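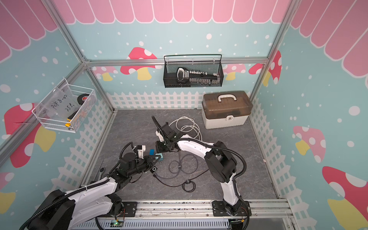
Review: Wall Decals, Mesh Baskets and a Carry Box for Small Workspaces

Fovance Workshop Resources
September 8, 2022

Scope of the review

Fovance provides fitted bench space to schools, repair programs and small design offices. Its resources desk reviews storage and finishing products before they are added to the approved purchasing list. The present review covers four items bought for compact enclosed bays: the Ponness mushroom and fence decal set, the Gachanja wire-mesh wall basket in black and in white, the Nusine lidded carry box, and the marble-pattern floor covering sold under the Ponness name.

All items were bought at retail price. No samples were accepted. The products remained in service for 5 months before scores were assigned, and each was scored out of five for fit, ease of use, upkeep and value.

Decal set and wall paper

The Ponness set is sold for nurseries and play corners, and the choice of it for a workspace met with some resistance at the ordering stage. It consists of a pale aqua wall paper with white dots, scalloped awning pieces in pink with white outlines, white picket fencing, and mushrooms in several sizes, the larger ones red with white spots and the others pink. The installed arrangement places the awnings along the upper walls and the fence low down, with the mushrooms between them.

Installation requires patience. The paper must go up first and be left overnight before any decal is placed over it. The awning pieces are the most difficult part of the set. Their scallops do not repeat at an even width, and a band that has to turn a corner will need to be trimmed by hand. Installers should lay the pieces out on a table and mark the corner on the backing sheet before peeling. The fence sections are easier and may be overlapped by one picket without a visible join, provided that the lower edges are kept level.

The mushrooms may be repositioned once, and in some cases twice, before the adhesive begins to collect lint. They should not be counted on after that. The sheet supplied with the set suggests placing the largest mushrooms at eye level. In a small bay this advice is best ignored. Large figures set low or close to a corner leave the middle of the wall clear for hooks and baskets, and a mushroom partly covered by a basket does no harm to the general effect.

Cleaning was satisfactory. A damp cloth removed pencil, dust and light oil from the aqua paper. Solvent cleaners dulled the white dots and should be kept away from the surface. One awning edge lifted in the third month and was pressed back with a plastic card; it has stayed down.

Scores: fit 3, ease of use 3, upkeep 4, value 4.

Wire-mesh wall baskets

The Gachanja basket is the strongest product in the group. The black model was mounted on the back wall, below the horizontal rail, and the white model on the left wall. The black one has a curved top handle, which allows it to be taken down and carried to another bench with its contents in place.

The black basket is assigned to the bit holder, a black case with a white loop that carries its small silver pieces in a row. Long, narrow holders of this type tend to disappear into drawers. Kept in the mesh, the holder stays in sight and the row of pieces can be checked at a glance for gaps.

The white basket takes mixed small supplies: a clear bag labeled by hand, a roll of black electrical tape, and a yellow-and-black utility knife. Its performance with this load was good but showed the limits of an undivided basket. A full bag will hide whatever is placed behind it, and narrow tools slide to the bottom. The knife in particular can work its way out through the mesh at the lower end. Users should retract the blade fully before storage, and offices open to young visitors should store knives elsewhere. A divider would resolve most of these points, and the manufacturer does not offer one at present.

The coating on both baskets has held up without chips. The mounting screws supplied in the box were too short for paneled walls and were replaced from stock. Purchasers should allow for this in their order.

Scores: fit 5, ease of use 4, upkeep 5, value 5.

Lidded carry box

The Nusine box has a cream-colored base, a translucent brown lid, a white carrying handle on top and a white latch at the front. It was given a place on the floor in the back right corner and used for items that are needed weekly and would otherwise crowd the baskets.

The tinted lid is a reasonable compromise. It keeps dust off the contents and softens the look of a full box, although it makes similar items hard to tell apart in low light. A label on the lid is recommended. The latch closes with firm pressure from one thumb. During the review period the box was opened and closed an estimated 200 times, with no loosening of the latch. The handle is comfortable when the box is lightly loaded and should not be relied upon for metal stock or heavy hand tools.

Because the box opens from above, it needs clear height over the lid and should not be placed directly beneath a deep basket. In the reviewed bay the corner position met this need.

The box is less suitable for cables. A long coil takes up most of the interior and springs upward when the lid is opened. Loose cables left coiled on the floor remain the weak point of the whole arrangement, and none of the products reviewed provides a proper home for them. A plain hook on a side wall is the least expensive remedy, and one will be added to the standard order in December.

Scores: fit 4, ease of use 4, upkeep 4, value 3.

Floor covering

The gray marble pattern hides dust well and small dropped parts rather too well. Silver screws and washers are difficult to find against the veining. The covering lies flat, cuts cleanly with a sharp knife and straightedge, and showed no wear at the entry edge. Bays used mainly for work with small fasteners would be better served by a plain, single-color floor or by a tray kept on the work surface.

Scores: fit 5, ease of use 3, upkeep 4, value 4.

Notes on combined use

The products suit a small square bay with a metal bar frame, where the walls must carry most of the storage. Wall paper and decals should be completed before baskets are mounted, and the floor covering should be laid last. Basket positions should be marked in pencil on the paper while the bay is empty, with the reach of the shortest regular user in mind. Where a decal falls under a basket mount, the screw may be driven directly through it after a small hole has been pierced.

Purchasing decision

The Gachanja baskets are approved for general order in both colors. The Nusine box is approved for light supplies only. The Ponness decal set is approved for sites that receive families or school groups and may be ordered elsewhere on written request. The marble-pattern floor covering is approved with the restriction on fastener work stated in its section. Orders of more than 1000 dollars in total continue to require a second signature.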